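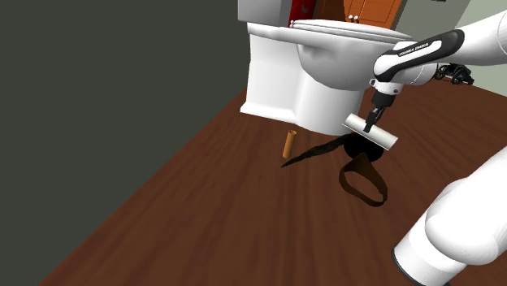

4 min read

Monday, late. Bathroom again.

I was told the water bill would come down. That was the whole pitch, back when Harish Acharya stood in the hallway with his tablet and talked me through the Zellness plan. Swap the shower head, put the little Grirnard meter on the main line, let the app "learn the household," and watch the savings roll in. I wrote here at the time that I would believe it when I saw the bill. Well, the bill is on the kitchen counter under the pepper mill and it says 65 dollars. The last one, before any learning took place, was 65 dollars too, give or take the cents. I got out the old one to check.

I called the number on the sticker after lunch. A nice young man told me the first cycle is a baseline. I asked him how it could be a baseline if the new shower head was already on. He said the baseline was of the new behavior. I asked what we would be comparing it to. He put me on hold, and I listened to a piano for the length of a cup of tea, and then the call dropped. I did not call back.

What bothers me is how badly I wanted it to work. I don't trust gadgets and I don't trust monthly plans, and still I caught myself turning the tap off while I brushed, and feeling good about it, as if the meter was going to pat me on the head. The app gave me a score of 80 last week. Out of what, it doesn't say. The week before, I was away two nights at my sister's and the score went down. So I use less water by not being in the house, and I'm marked lower. Somebody got paid to think that up.

Ajith Thomas says I should stop looking at the score and read the dial myself. He has done this for years, writes it in pencil on the inside of a cupboard door, and has no app. His bill is lower than mine. But he also lives alone and showers at the gym, so I don't know what that proves. I'm as suspicious of the cupboard door as I am of the app. People who keep pencil records always seem to be doing well by them.

I did one thing tonight that seemed fair. I read the meter at nine, used nothing at all for an hour, and read it again at ten. It hadn't moved. So there's no leak, or no leak big enough to turn the wheel, and that takes away my favorite theory. I had already half planned the speech about the toilet valve. Fine. I'll do it once more overnight before I let it go, as an hour isn't much of a test and I may have misread the small red digit. My glasses were upstairs.
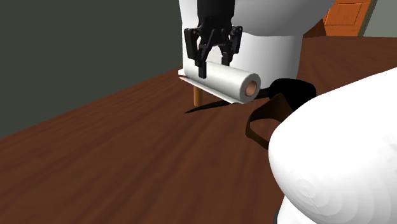

The other half of the pitch was the rebate. Harish was very sure about the rebate. You send in the form from the Nadar office with the receipt, and they credit you for the shower head. I went through the paperwork again after supper and found the line I must have skated over, which says the credit applies to homes using more than the listed amount per day. I'm under it. I have always been under it. So the savings are for people who waste water and the rebate is for people who waste water, and I have paid for a piece of plastic that makes the shower feel like being sneezed on.

I don't think Harish lied. I think he was given a sheet and he read me the sheet. He was polite and he wiped his feet. I just wish I had asked for the sheet.

Looked up what they sell now and there's a second device called Urnine, which goes on the garden tap. The page says homes like mine could save 484 gallons. Per what? I read it top to bottom and it could be a week or a lifetime. I don't even have a garden to speak of, only the strip by the fence and the mint, and the mint would live through anything.

Decided the following. Old shower head goes back on tomorrow if I can find the tape for the threads (check the blue tin, then the shed). Meter stays, because taking it off means a visit and a visit means a fee. App comes off the phone. I'll read the dial once a week and write it in the back of this book, and if the next bill is the same as these two I'll take it that I simply use what I use.

August is no month to judge by anyhow. I drink more, I water the mint, I rinse off twice on the bad days. I can hear myself making excuses for the bill now, so I'd better stop.

Reading at ten was the same as at nine. Going up now, and nobody is to run a tap until I've looked at it in the morning.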